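Progress report to the Oksanen Fund
Project: Winter shelter and repair in the Callik district
Prepared by Dilek Aksoy, field coordinator
February

Last updated: February, 16:40

1. Situation in the district

The ceasefire line has not moved in this reporting period, but the shelling of the two villages nearest to it did not stop completely. The road from Skuvik to Callik was closed three times by the military administration, once for nine days. During the longest closure our trucks waited at the Skuvik depot and we paid the drivers for the waiting time, as their contract says. This cost is shown under transport in the financial annex.

More families came back to Callik than we had planned for in autumn. The district office has now registered 2427 returned persons. Many of them live in one heated room of a damaged house, and the other rooms are closed with boards or plastic sheet. Older people are the largest group among them, and it changes what kind of help is asked from us - less school material, more firewood and medicine transport.

2. Work completed

Window and roof repair was finished in 75 houses. The target for this period was 99. The difference comes mostly from the road closures, and also from a late delivery of glass. We used the waiting weeks for inspecting the houses on the spring list, so this time was not fully lost.

The stoves were distributed before the strongest frost. Each household signed for its stove and received a short instruction in two languages. In the villages near the line we gave them out early in the morning, when it is usually more quiet.

The cellar under the Callik school has now a second exit, a water tank and benches. The mine clearance team checked the yard before our workers entered. They found one unexploded shell behind the boiler house and the yard was closed for two days until it was taken away.

3. Difficulties

The mobile network is weak after the tower at the north side was hit in December. Our staff there report by radio twice a day, at 8:00 and at 17:00. We lost contact with one team for a whole afternoon. They were safe, but the rule is now stricter: no answer at the agreed time means the next convoy does not leave.

Two trained roofers were called to military service and we could not replace them yet. We ask the Fund to allow that the unused part of their salary is moved to short courses for local workers. The request was sent separately with the forms.

Prices for firewood in Skuvik went up again. We bought about 1000 sacks before the increase, and this should be enough until the end of March if the weather is not worse than now.

4. Plan for the next period

- Finish the remaining houses from this period's target, starting with those where children live.
- Open the clinic room in the former post office. The heating is connected, the door and the floor are still missing.
- Repeat the survey of damaged wells together with the district engineer.
- Visit of the Fund's representative. We propose the second half of March, if the road is open, and we will send the security form two weeks before.

The agreement with Bovetti for the rental of the trucks ends in April. They offered to continue for the same price - I recommend to accept, as their drivers know the checkpoints well.

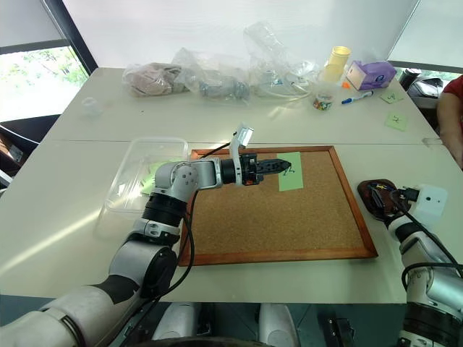
Robot arm with a green sticky note on a corkboard.

Contact: Dilek Aksoy, Skuvik field office | © Callik Winter Shelter Project | Back to top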